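# How Do You Shop for a Robot?

When I was nine I wanted a robot so badly that I put it on my birthday list between roller skates and a hamster. I got the skates. It took me a very long time to get anywhere near a robot, and now part of my job is helping the Zunano learning lab decide what to buy for its robot room. So I do get to go robot shopping after all, just with a lot more math in it than I pictured!

A **budget** is a plan for money. You write down how much you have, then you write down everything you want to spend it on, and then you usually groan, and cross something out. You've probably made one in your head at a candy counter. A robot budget works the same way, except the candy is heavier and comes with a plug.

The first question I ask isn't about money at all. It's "What's the job?" Say I want a robot that can pick up food and put it somewhere. Fine, but what food? How big is it? Is it squishy? Is it sitting out in the open, or is it down inside something with walls? A robot that's great at stacking square boxes might be hopeless with a grape.
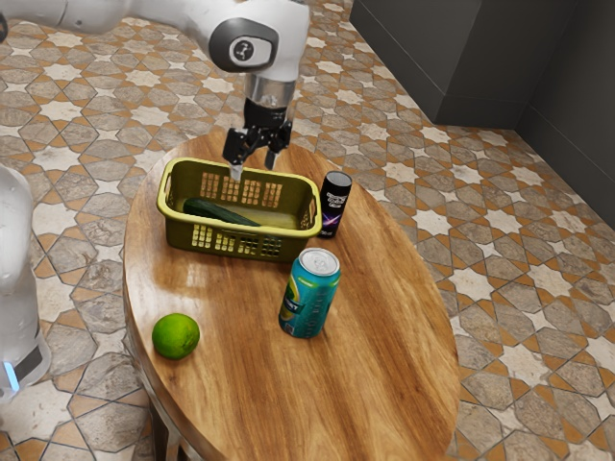

Once I've got the job written down, I make my shopping list, and this is where kids who visit the lab get surprised. They think a robot is one thing. You pay, you carry it home, done. But a robot arm that can pick things up is really a bunch of parts, and some of them get sold separately:

- **The arm.** It bends and reaches, a bit like yours, with joints where your shoulder, elbow and wrist would be.
- **The gripper.** That's the hand. Some have two fingers, some have more, and some don't have fingers at all and use suction (like a vacuum cleaner hose stuck to your palm - try it, it's weird).
- **The camera.** Plenty of robots need one to find what they're supposed to grab.
- **The computer and the software.** These work out where to move and when to squeeze.
- **The boring stuff.** Cables, bolts, spare fingertips, and something steady for it all to sit on.

I forgot the boring stuff on my very first list. My friend Severin Ortner read it over and asked me what I was going to plug the camera in with. I had no answer. Cables went on the list that afternoon: 20 dollars.

## Practice first, pay later

A robot arm can cost as much as a car, so I don't want to buy the wrong one and find out afterward. What I like to do is try the job in a **simulation**. That's a pretend world inside a computer, a lot like a video game, where a pretend robot can practice all day and the only thing you use up is electricity. If the arm knocks over a can in there, you press a button and start again. No mopping.
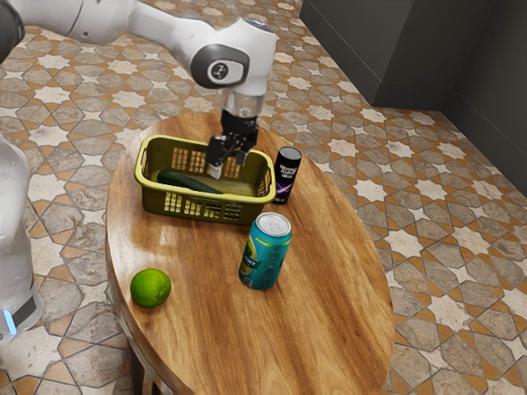
Picking a gripper is my favorite part of the whole plan. There are so many of them, and the Abdella catalog alone is 64 pages long! I try to slow down and think about the shape of the job. Take a cucumber lying in the bottom of a basket. A two-finger gripper has to come straight down between the basket walls and get its fingers around something long and smooth, and there has to be room left over for the gripper to fit. A lime sitting alone on a table is a whole different puzzle, with lots of space on every side but a round shape that could roll away. So I ask whether one gripper can manage both. If it can, I only have to pay for one.

Here's something to try at your kitchen table. Use just your thumb and one finger, and keep your wrist pointing down. Pick up a cucumber from the middle. Now pick it up from one end. Feel the difference? The heavy end wants to droop. A robot has to deal with that too, and "Where do I grab it?" is a thing people spend months working on.

Cameras need some thinking as well. Tomomi Sekiguchi, who taught me most of what I know about them, says to get close to the thing you want the robot to see and notice what makes it tricky. Cucumber skin isn't one plain green when you get your nose right up to it. There are streaks and bumps and specks and shadowy bits, and a camera has to cope with all of that.
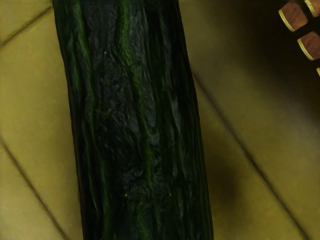 *Plitville, 2022-06-06*

I'm adding this part from my desk, with the real budget open next to me and a cup of tea going cold. The camera we want is 229 dollars. I'd hoped for less! I had two choices. I could pick a cheaper camera, or I could move something else. I went back to the job I wrote down at the start, and it says the robot has to find food inside a basket, so the camera stays. What I crossed out was a fancy rolling stand. We have a good strong table already.

I also plan for later. We've got 12 months before I can ask for more money, and parts wear out, especially fingertips, which get rubbed and pinched every day. So I leave a little pot of money alone and label it "Oops." Every budget I make has an Oops line. Ottilie Stöckli, who checks my adding, wanted to call it "Repairs and Replacements," and we went back and forth on that for a while. It still says Oops.
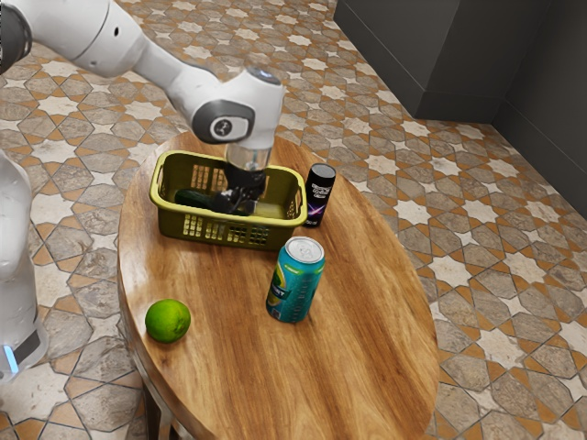 *Fingers down in the basket: a gripper at work on a cucumber.*

## Your turn to plan

Get a piece of paper and pretend your family is buying a robot. Pick one job, a small one. Feeding the cat is good. Putting socks in a drawer is harder than it sounds, because socks flop.

Write the job at the top of the page. Under it, draw the thing the robot has to hold, and draw where it's kept. Then make your parts list - arm, gripper, camera, computer, boring stuff - and give yourself 100 pretend coins to share out between them. Don't forget to save a few for Oops. If you run out of coins before you get to the gripper, that's OK, it happens to me too. Rub something out and go again.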